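Hladun Parkinson's Support Group
Minutes of the general meeting, July 9, 2022

Volodymyr Skoryk was in the chair and Petro Tkachenko took the notes. There were 30 of us in the room, a lovely turnout for such a cold and blowy afternoon, and a special welcome went to the four people who had come along for the first time. Apologies were read out and the February minutes were accepted with one small spelling correction.

Medication timing. Volodymyr opened with the matter so many of you have rung him about, namely what happens to tablet times when a member goes into hospital. He spoke very kindly about his own stay at Ponura, where the ward staff were good to him but the drug round didn't match his usual hours, and he felt it by the second morning. We talked this over for quite a while - longer than the agenda allowed, but it was worth it.

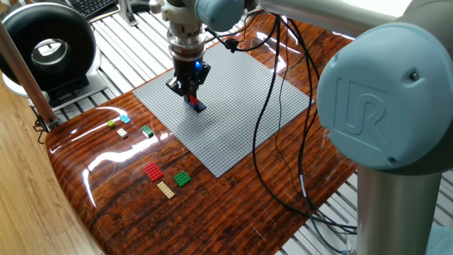 Should a member bring their own tablets to hospital?
Bring them in the original packets, with a written list of doses and times, and hand both to the nurse at admission so the ward can decide how they'll be given.

Petro will type up a one-page timing sheet that members can fill in at home and keep by the front door. Several people asked for large print, and he has promised it. It was agreed that anyone wanting to change a dose or a time should speak with their own neurologist or pharmacist first.

Exercise class. The Warar hall is ours for another four months, and the class will keep its usual hour. Members who find the side steps hard going are asked to use the ramp off the car park.

Newsletter. We now post to 54 households. Please let Petro know if you'd sooner have yours by email.

Other business. A carers' morning tea at Drirkex House was suggested and warmly supported. Volodymyr will ring them about a room.

The meeting closed with tea and a very good date loaf.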